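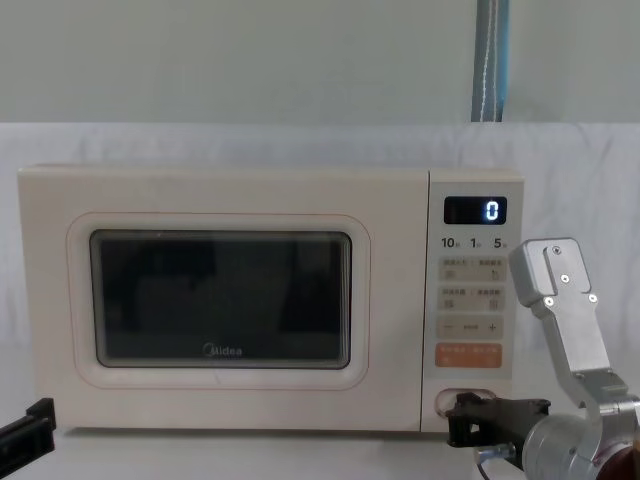 Yasuo Kuroda wrote to us after the September trial that he'd stopped reaching for his phone by the second evening, and that he kept pointing at the air on the bus without noticing. We loved that — and we'd like to hear a lot more of it.

## Call for participants: Emirach home trial

Zostirau is looking for 12 people to live with Emirach, our gesture control software for phones and laptops. You move your fingers, the cursor follows. No pen, no glove, no tapping on glass.

The trial lasts 10 days. We'd ask you to:

- use Emirach for everyday things such as email, maps and music
- keep a short diary (voice notes are fine!)
- join 3 video calls with our design team

You don't need to be technical. We'd be especially glad to hear from left-handed people, from anyone who finds touchscreens fiddly, and from people who talk with their hands — the software still gets muddled by you lot, and we want to fix it.

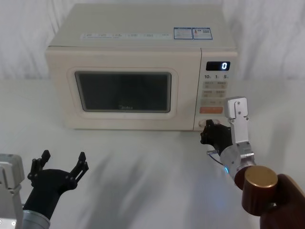
*Midea microwave oven on a white tabletop*

You'll need a laptop with a built-in webcam and a fairly steady internet connection. Participants must be 18 or over. We pay £133 at the end of the trial, and you can drop out whenever you like.

To apply, send a few lines about yourself and the devices you use to Pascal Lecomte at Zostirau, with "Emirach home trial" as the subject. He reads everything and will reply either way.

December 2021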